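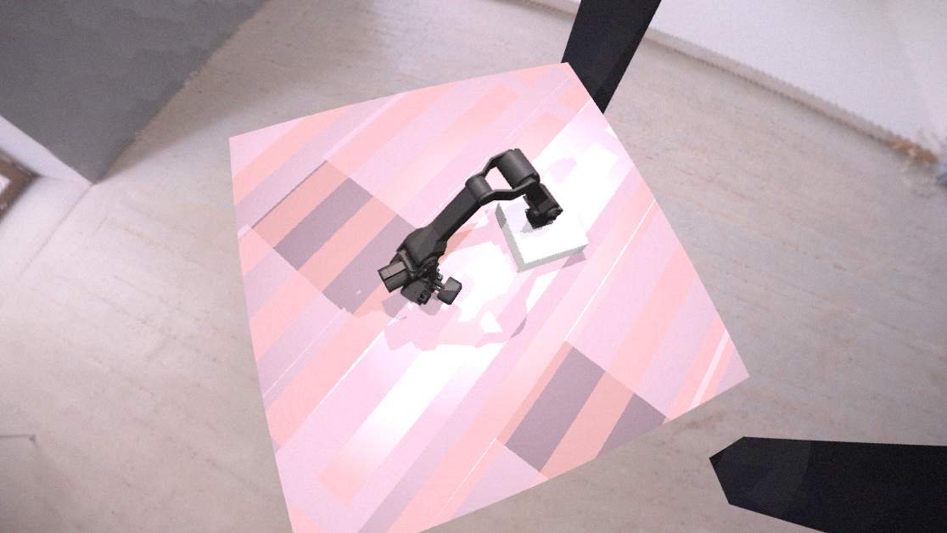
Pre-Run Checklist, Simulated Tabletop Set
Project: Vamodix
Room file: Mukstead
Batch size: 519 episodes

Go through the items in order before starting a batch. Write a comment for anything marked Hold or Fixed. An item with no mark counts as not checked.

1. Arm base sits on its pedestal block, with no gap and no overlap.
OK. The white block is raised slightly above the tabletop, as it should be.

2. Start pose: gripper over the table, fingers pointing down.
OK. Start pose is the same one used for the last batch.

3. Tabletop pattern loads and covers the full top.
OK. Pink and mauve-gray stripes, from the Quansah pattern pack. Do not reuse this pattern in the next batch.

4. Lighting.
Hold. The white patches under the gripper are very bright. Check that a pale object can still be told apart from the tabletop there. If it can't, lower the main light one step and render again.

5. Arm casts a shadow on the tabletop.
OK. Soft, under the forearm and gripper. Leave shadow quality at medium.

6. Floor and walls load with no missing surfaces.
OK. Streaks and small marks on the floor are part of the texture. Do not report them.

7. Random seed written to the log.
Fixed. Seed was left at 2982 from the earlier batch. Changed to 3255.

8. Joint angles and gripper state saved at every step.
OK. Opened the first and last file of the test run. Both complete.

9. Object list loaded, 88 objects.
OK. Two mugs had the same ID in November. Run the duplicate check again if the list is edited.

10. Failed grasps kept and labeled as failed.
OK. Mandar needs these for training. Do not delete them to save space.

11. Camera position varies between episodes.
Not checked. Wait until item 4 is closed.

Result: Hold on item 4. Do not start the Sunday run until items 4 and 11 are both marked OK.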